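Review: the Plaltach hand-held gripper with the soft ribbed fingers
By Noreen Bhutto
03/01/2024

I have been meaning to write this one up for a while, and I'm glad I waited, as my feelings on the Plaltach changed quite a bit between the first afternoon and the end of the trial. If you've read my piece on the Gisura you know I am fussy about handles and not terribly patient with setup, so please read everything below with that in mind!

For anyone shopping in this corner of the market, the Plaltach is a two-finger gripper you hold yourself, with a wide-angle camera riding along, so you can record a task by hand and train an arm on it later. I ran it next to my old Gisura, which has hard flat fingers, and gave both the same chore of putting a computer mouse on its pad and taking it off again. It sounds like nothing, but a mouse is rounded and slick, and the Gisura has always been prone to squirting it out sideways if I close a hair off center. 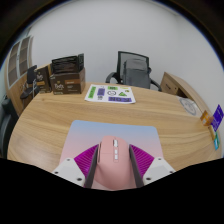 Kaj Þorgeirsson wrote in to say that he'd never go back to hard fingers for anything with a curved shell, but that the soft ones cost him some accuracy on thin parts, and he keeps a flat pair in the drawer for cards and washers. I think that's fair. The ribbed inserts give a little as you squeeze, and on thin things that give turns into guesswork.

Where the Plaltach won me over was the approach. With the Gisura I line up, fuss, back off and line up again. With the soft fingers I could come down a bit crooked and still close on the mouse with some confidence, and after a session of 20 tries my wrist was tired but my temper was fine (the family will confirm this was a change). The trigger has a long, gentle pull, and I'd call it the nicest part of the whole tool.

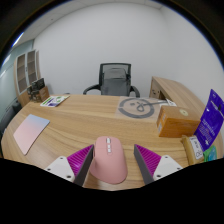

Fingers open on either side of the mouse, with the pad over to the left.

The camera deserves a longer word. It sees a great deal of the room, which my training runs like very much, and the price you pay is heavy bending toward the edges. Straight desk edges turn into bananas. The calibration sheet took me three attempts, and the printed guide skips a step that Iida Tuominen kindly spelled out for me on the Norðdahl forum. Once that was done the recordings lined up with the finger positions nicely and stayed that way for the rest of the trial.
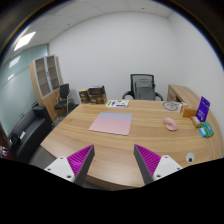 Field of view is the thing I would check first if you are choosing between these two. The Gisura's camera is narrower and a little crisper in the middle, and for bench work in one spot I might still prefer it. For pick-and-place I want the target in view before I start moving. With the Plaltach's fingers wide open and empty, I get the mouse and the pad together, bare wood between them, plus the chair behind the desk and the ceiling as well. That extra context makes it so much easier to sort good recordings from bad ones afterward.

Now for the grumbles. The grip is sized for a larger hand than mine, and up to 12 minutes at a stretch was my limit before I wanted to set it down. The carrying case is flimsy. And the price, 1139 from Kistano with the spare inserts included, is a lot to ask of a hobbyist, though I noticed the spares alone would have been a painful extra with the Gisura.

Would I buy it again? Yes, for anything rounded or slippery, and I'd put the money saved on spares toward a better case. I'm keeping the Gisura for flat parts, and Heloísa Lins has already asked to borrow it in April.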